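Ticket: Sermon series downloads stopping part way
Opened by: Toivo Koskela
Site: Courtois Community Church website
Status: Closed

Hi, I look after the website for our church. We're four weeks into an evening series on doubt and prayer, and every talk goes up as an audio file with a PDF of the study questions. From the second talk on, people are telling me the audio stops before the end. It isn't the same spot for everyone. The PDFs are fine.

I've listened to the originals on the laptop in the sound booth and they play right through, closing prayer included. The site runs on Fletell's usual church template with the Enent audio player, and the files go up through Mirko, the upload tool. I haven't changed any settings since November.

What I've tried so far:
Cleared the browser cache and tried a second browser. Same result.
Deleted the second talk and uploaded it again. It played to the end once for me, then stopped early the next time.
Tried it on my phone with the wi-fi off. Stopped early.
Downloaded the file instead of streaming it. The download finishes without an error but the file is shorter than the one I put up.

The series page is laid out the usual way, with the talk title at the top, then the player and the study sheet. 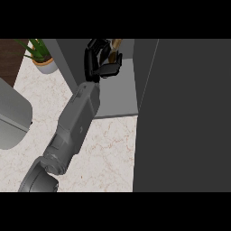

Week two: Asking Hard Questions

The first talk in the series has no trouble at all, and neither do any of the older ones from the Advent series. The only difference I can think of is that we started recording the question time as well, so the files are longer now.

There's some pressure on this one. The small groups use the recordings midweek, and a few of our older members who can't get out in the evening rely on them completely. One of the groups has been working from the study sheet alone.

Update, 4:00 pm
Support asked for the export settings. They are:
Format: MP3
Bitrate: 384 on the export screen, though the first talk was done at a lower setting by whoever was on the desk that night
Mono or stereo: stereo
Length of talk two: a bit over an hour with questions

I was also asked whether the podcast feed is affected. It is. The feed shows the right title and speaker for each talk, but the episode cuts out the same way.

I checked the week three page too, as requested. Same template, same player. 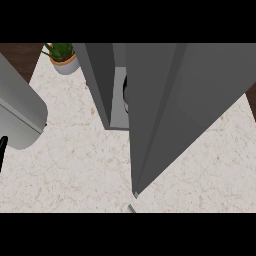

Toivo, thanks for the export settings, they explain most of it. MP3 tops out below 384, so your recording software has been quietly saving in a different format and putting an MP3 ending on the file name. The player copes with it for a while and then gives up when it reaches a section it can't read. The short downloads are a separate matter - the upload tool is timing out on the bigger files and marking them as complete. Please do the following:

1. Open the original recording of talk two in the sound booth software.
2. Export it again as MP3, mono, at 64. Speech doesn't need more than that.
3. Rename the new file so it doesn't match the old one. If the names match, the cached copy may be served.
4. Upload it with the page editor closed, and wait for the green tick before you leave the screen.
5. Play it from the last five minutes and let me know if it reaches the end.

I've raised the upload timeout at our end to 2000 seconds for your site.

Update
Did talk two as described. The new file is 28 MB, much smaller than the old one. It uploaded on the first go and plays to the end on the laptop and on my phone. The download is the full length as well.

Talks three and four are done the same way. The podcast feed still had the old version of talk three when I checked.

Reply from support
The feed refreshes overnight. If talk three is still the old one tomorrow morning, open the episode, change anything in the description and save it, and that will force a refresh.

Update, 8:30 am
Feed is right this morning for all the talks. I've saved the mono export as a preset on the sound booth laptop and taped a note beside the desk for whoever is rostered on. I've also put a line in the bulletin asking people who downloaded the earlier files to delete them and get the new ones.

One group leader mentioned the volume is a little lower than it used to be. I'll log that separately if it keeps up. Happy for this to be closed.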